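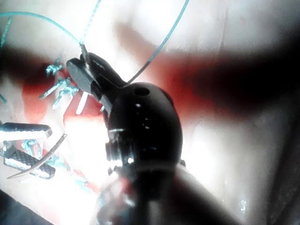

How long does it take to compare two grippers properly?

Longer than you'd like! I plan on 20 runs per gripper per task, and with setup and swapping in between, a pair eats most of a day. Anything shorter and I end up arguing with my own notes.

Which grippers are you testing right now?

Two needle drivers, one from Daltum and one from Ornamo, plus a general grasper I keep around as a baseline. So far I've logged 171 runs across all of them (yes, in a spreadsheet, please don't judge).

Does the jaw texture matter that much?

For suturing, oh yes. A smooth jaw is kind to thread but lets a curved needle roll, and a crosshatched one holds the needle and can fray the thread if you squeeze too hard. I score both and write down the grip setting every time.
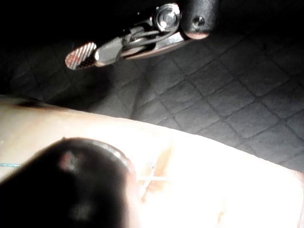
Grip setting is also where the controller comes in. I tried 3 of them, and the Nudent box was my favorite because I could close the jaws a tiny bit at a time without them snapping shut. The others felt jumpy to me, but Zinhle Buthelezi got on fine with one of them, so try before you buy.

Do I need a camera right at the wrist?

I'd get one if you can. An overhead view tells you where the arm is, and a wrist view tells you what the jaws are doing. Mine sits on a Navaratnam bracket. Lights are the hard part, so turn them down before you touch the exposure!

Can I send you a gripper to try?

Please do! Write first, though. My bench is booked through July, and I only take tools that can rotate at least 90 degrees at the wrist.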